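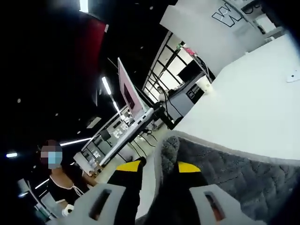

nest_owen: Before anyone orders, check which Briseo bundle you're getting. The cheaper one is a single gripper and you'll be wanting a second within a week if you plan on doing anything with cloth.

adwoa_k: Good shout. We got the pair from Kerslake and I've been on towels with them most of September. Lovely to hold, the yellow bits make it dead easy to see which way round you've got it, and my hand doesn't ache like it did with the Bitow ones. My grumble is the cables – they get everywhere.

cyriln: Not convinced, sorry. 200 quid for the spare fingers?? I had mine 6 weeks and the grip on thick fleece was hit and miss.

adwoa_k: Were you pinching the corner or grabbing the middle? I go for a corner with the second one and it's a different job altogether.
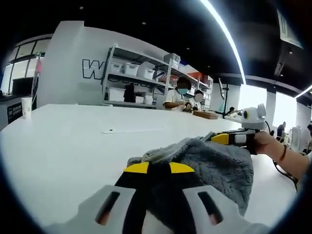
Grey towel, two grippers, one on the far corner.

cyriln: Corner, mostly. Maybe mine was a duff set. Kerslake did offer a swap but only inside 90 days and I'd missed it by then.

ash_hartley: Cyril, ring them anyway, they swapped mine late and were very nice about it! I do agree on the price of the fingers though, it's cheeky.

nest_owen: Has anyone tried the longer cable set? Ours are 5 metres and I keep standing on them.

bev_entwistle: Yes, same plug, just more of it to trip over. I sent mine back.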